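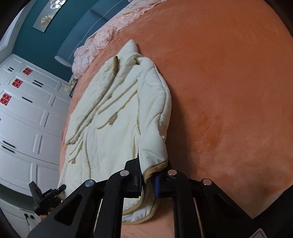
# Dolia 寝具用語・表示データ

シーツ、掛け布団、毛布、カバー類の商品表示から用語を集め、日本語と英語の対応をつけた表です。通販サイトの翻訳、宿泊施設の備品台帳、クリーニング受付の品目整理などで使うことを想定しています。

現在の収録数は 2,381 件です。最終更新は2025年2月7日。

## 収録範囲

対象は家庭用と小規模宿泊施設用の寝具です。病院・介護用の寝具、ベビー用品、寝袋は入っていません。マットレス本体は内部構造の用語が多く、別の表に分けたほうが扱いやすいため、サイズ名だけを収録しました。

枕は形と中材の名前のみです。高さの表記は業者ごとの差が大きく、対応づけを途中でやめました。作業中の行は `draft/pillow_height.csv` に残してあります。参考にする場合は未校正である点に注意してください。

## ファイル

```
dolia/
 terms.csv 用語本体
 aliases.csv 表記ゆれ
 care_labels.csv 洗濯表示の文言
 sizes.csv サイズ名と寸法
 sources.csv 出典の一覧
 draft/ 未校正
```

文字コードは UTF-8(BOM なし)、改行は LF です。表計算ソフトで直接開くと文字化けする場合があります。そのときは取り込み画面で文字コードを指定してください。

## terms.csv の列

| 列名 | 内容 | 空欄 |
|---|---|---|
| `id` | 用語番号。欠番あり | 不可 |
| `ja` | 日本語の見出し | 不可 |
| `en` | 英語の見出し | 可 |
| `category` | 品目区分 | 不可 |
| `part` | 縁、中材、側生地などの部位 | 可 |
| `note` | 注記 | 可 |
| `source_id` | 出典番号 | 不可 |
| `checked` | 二人目の確認が済んでいれば 1 | 不可 |

`id` は一度使った番号を再利用しません。統合や削除で消えた行の番号は欠番になります。

`en` が空欄の行は、英語側に一語で当てられる語が見つからなかったものです。無理に訳語を作らず、`note` に説明文を入れています。「肌掛け」「かいまき」などが該当します。

## 出典

出典は 159 点です。内訳は次のとおりです。

- Plarkberg の寝具カタログ(日本語版・英語版)
- Clultotcombe 地区の宿泊施設から提供を受けた備品台帳
- 店頭で書き写した品質表示と洗濯表示
- 廃番商品の取扱説明書

備品台帳からは品名の列だけを使い、施設名、購入価格、数量は取り込みの段階で落としました。手書きの台帳には読めない箇所があり、推測で補った語は `note` に「推読」と書いてあります。

Plarkberg のカタログは日英で商品の並びが揃っているため、対訳の土台にしました。ただし英語版にしか載っていない商品もあり、その品名の日本語はこちらでつけた仮訳です。仮訳の行は `checked` が 0 のままです。

## 作り方

1. 出典から品名と部位名を書き出す。
2. 全角・半角、長音、中黒の有無をそろえる。
3. 照合スクリプト Myung で既存の見出しと突き合わせる。
4. 一致しなかった語を人が見て、新しい見出しにするか別表記にするかを決める。
5. 英語の見出しをつける。
6. 別の担当者が確認し、`checked` を 1 にする。

Myung は文字列の近さだけを見ています。「敷きパッド」と「敷きパット」は拾えますが、「タオルケット」と「綿毛布」のように重なりのある品目は判断できません。後者はすべて手順 4 で処理しました。

## 訳語の方針

**掛け布団** — `comforter`、`duvet`、`quilt` が混在します。カバーをかけて使う前提のものは `duvet`、そのまま使うキルティングのものは `comforter` としました。出典に `quilt` とある場合は、変更せず `aliases.csv` に入れています。

**シーツ** — ゴムや袋状の隅でマットレスに固定するものは「ボックスシーツ」を見出しとし、`fitted sheet` を当てました。「ベッドカバー」と書く出典もありますが、これは `bedspread` と衝突するため別表記にも入れていません。

**縁の始末** — 「パイピング」は `piping`、「縁取りテープ」は `binding` です。日本語の表示では両方を「パイピング」と呼ぶ例が多く、芯の有無が分からないときは `piping` に寄せました。

**起毛** — 「起毛」「ベロア」「フランネル」「マイクロファイバー」は織り方・加工・繊維の名前が混ざっています。`part` を「側生地」とし、種類の区別は `note` に書きました。

**色名** — 収録しません。商品固有の名前が多く、対訳にしても再利用できませんでした。

## 洗濯表示

`care_labels.csv` には 300 件の文言があります。記号そのものではなく、記号の横や下に書かれた付記用語が対象です(「洗濯ネット使用」「中材の片寄りに注意」など)。

旧表示と新表示は `version` 列で区別しています。古い取扱説明書から取った文言には旧表示のものが多く、現行商品の表示を作る目的には向きません。表示を作成する場合は、必ず現行の規格を確認してください。

## サイズ

寸法はセンチメートルで、幅・長さ・マチの順です。マチのない品目は空欄です。

「クイーン」は出典によって幅が異なるため、一つにまとめず出典ごとに行を分けました。`sizes.csv` を結合キーとして使うと行が増えるので、`source_id` も合わせて指定してください。

## 既知の問題

- `checked` が 0 の行が 51 件残っています。
- 「キルト」と「キルティング」の区別が出典の時期によって揺れています。
- 毛布の `category` に「掛け」と「敷き」の両方に入る行があります。
- 英語の見出しは単数形が原則ですが、カタログ由来の行に複数形が混じっています。
- 英国式と米国式の綴りは統一していません。

## 更新履歴

- **今回** 備品台帳の語を追加。`part` 列を新設。枕の高さを `draft/` に移動。
- **11月** 洗濯表示を `terms.csv` から分離。重複していた見出しを統合。
- **初版** カタログの日英対訳のみ。

`part` 列を足したことで列の順番が変わりました。列番号で読み込んでいる場合は、列名での指定に直してください。

## 利用条件

表の本体は CC BY 4.0 です。利用の際は「Dolia 寝具用語・表示データ」と記載してください。

## 修正の連絡

誤りや追加の希望は Issue に書いてください。用語番号、正しいと思われる表記、根拠にした表示の文言があると作業が進めやすくなります。未収録語の場合、用語番号は不要です。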